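Nukside Practice Net, Series 5

Freestanding cricket practice net for clubs and schools

The Nukside Series 5 is a freestanding batting net supplied by Fesard for use on grass, artificial turf and sports hall floors. It is intended for clubs and schools that have no permanent net lane, and for grounds where fixed posts are not permitted during the football season. The net is sold as a complete set and no further fittings are needed for normal use.

Construction

The frame consists of 16 steel tubes with a powder-coated finish in dark green. The tubes join with spring buttons and can be put together without tools. Two adults should carry out the assembly. The netting is knotted polyethylene, treated against sunlight, and is hung from the frame by hooks along the top rail. A weighted skirt runs along both sides and the rear to stop balls passing underneath.

On grass, the feet must be pegged down with the ground pegs provided. On hard floors, the Wimus sandbag set should be used in place of pegs. Sandbags are sold separately and are delivered empty.

Specification

Length of lane: 7 metres
Number of frame tubes: 16
Netting: knotted polyethylene, black
Finish: powder coat, dark green
Supplied with: frame, netting, skirt, ground pegs, carry bag, printed instructions
Suitable for: hard and soft cricket balls

Safety

The net must be inspected before each session. Torn netting should be repaired or replaced before play resumes. The net should not be climbed on, and it must be taken down in high winds. Players under 16 must be supervised by a responsible adult at all times. Batters facing a hard ball should wear a helmet, pads and gloves.

Storage and care

Netting should be dry before it is packed away. The frame may be wiped down with warm water and a mild soap. Customers who leave the net standing through the season are advised to bring it indoors by December.

Guarantee

The frame is guaranteed for 5 years against faults in material and workmanship. The netting is guaranteed for one year. Damage caused by wind, vermin or incorrect assembly is not covered.
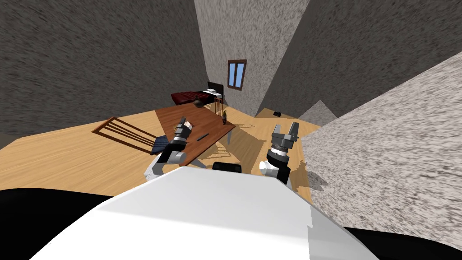 Computer-rendered view: white robot torso with two arms, wooden table beyond.

Ordering and delivery

The Series 5 is available to order direct from Fesard or through Pathirana Sports Supply. Orders with a value of £800 or more are delivered free of charge to mainland addresses. Schools may order by official purchase order. Replacement netting, skirts and single frame tubes are held in stock and may be ordered separately.

Page last revised January 27, 2020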